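Last updated March 23, 2018

# Open Day at the Pilham Workshop: Questions and Answers

We get the same questions by email every time we open the workshop, so the answers are collected on this page. If yours is missing, write to Firdevs Tuncer at the front office.

## Before you come

**Do I have to sign up?**

Yes. Each tour group is limited to 15 people and we can't add anyone at the door. Your sign-up email has a group number on it. Bring it on paper or on your phone.

**What does it cost?**

Nothing. Parking in the Pilham lot is also free on the open day. Use the side entrance, as the front doors stay locked.

**How long does a visit take?**

The tour takes 35 minutes. After that you can stay in the demonstration room until the next group comes in, and there is coffee in the hallway.

**Can children come?**

Children aged eight and up can come with an adult. Strollers have to stay at the front office. There are cables on the floor in several places and we can't move all of them.

**Is the building accessible?**

The demonstration room and the restrooms are on the ground floor. The Orkix room is up one flight of stairs and the elevator doesn't reach it. If stairs are a problem, tell us when you sign up and Firdevs will put you in a group that spends the whole time downstairs.

## The demonstrations

**What will I see?**

Two stations. Downstairs is the tabletop station, where a person works with a gripper in each hand. Upstairs is the Orkix arm, which sorts parts into trays without anyone touching it. Most people ask more about the tabletop station, so most of this page is about that one.

**What is the person at the table doing?**

Picking things up, moving them, and putting them down, using the grippers in place of fingers. The movements are recorded and later used to teach a robot arm the same task. The objects are ordinary things of the kind you'd have in your kitchen.

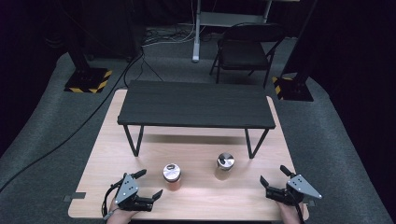

*The tabletop station: two jars with metal lids, the small black bench, and a gripper in each hand.*

**Why use jars?**

They are small, smooth, and easy to knock over, and glass is hard for cameras to see well. A task might be to lift a jar onto the bench, or to swap two jars around. We change the objects during the day, so your group may see something else.

**What is the little black bench for?**

It gives the operator a second height to work at. Setting something down on a raised surface takes more care than sliding it along the tabletop. We also use it to test reaching underneath.

**Is the person controlling a robot somewhere else?**

No. At this station the grippers are moved by hand and there is no robot arm on the other end. The arm comes in later, after the recordings have been checked.

**How many recordings do you need for one task?**

It depends on the task. The jar task had 1294 recordings when we last counted. Some of those will be thrown out, usually for a dropped object or a hand that went outside the work area.

**Can I try the grippers?**

Yes, if there is time at the end of your tour. Struan Gourlay runs the station and will help you. Take off rings and bracelets first. You will be given soft objects to start with and can move on to the jars if you like. Most people find it harder than they expected to judge how far apart the fingers are.

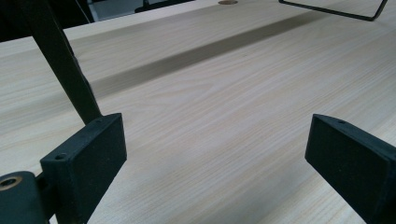
*Gripper fingers over the open tabletop. The small round holes in the fingers are screw holes.*

**Do the fingers come off?**

They do. They are held on with screws and we have several sets. Please don't loosen anything yourself.

**Does it hurt if you get pinched?**

A little. The grippers close only as hard as you squeeze, so let go and they open. Keep your other hand clear all the same.

**What happens upstairs?**

The Orkix arm runs behind a fence. It starts again for each group and sorts one full tray. You can watch from the marked line. Leaning on the fence stops the arm, and it takes a few minutes to get going again.

## Other questions

**Can I take pictures?**

Yes in both rooms, without flash. Please ask before taking pictures of other visitors. The Pretel storage area next to the stairs is closed and should not be photographed.

**Is there food?**

Coffee, tea, and water are free. Güler, the bakery across the street, is open until mid-afternoon and has sandwiches. No food or drinks in the demonstration rooms.

**Can I bring a school class?**

Not on the open day. We take classes of up to 21 students at other times in the year. Have the teacher contact Firdevs with two or three possible dates.

**I signed up but can't make it. What should I do?**

Reply to your sign-up email with the word "cancel" and your group number. Your place goes to the next person on the waiting list.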